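About us

Hi, we're Wultside! We teach robots everyday jobs by doing the jobs ourselves, over and over, with a gripper in each hand. I started out on remote control (I still love it, headset and all), but for fiddly things like cables I find the hand-held way quicker, and my shoulders agree. Our cable set, Rultia, stands at 3000 runs so far, 391 of them done in May alone, and yes, I dream about plugs now. Whoever's turn it is picks the music.

Power strip days look like this, one gripper per hand and plenty of white cable on the table.

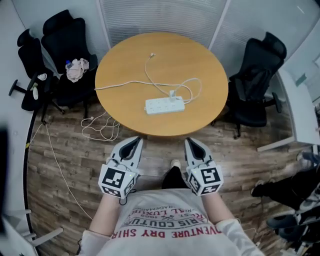 Flonda reckons the slow, clumsy runs teach a robot as much as the smooth ones, so we keep them all. Fancy a go? Drop us a line and come and try a shift!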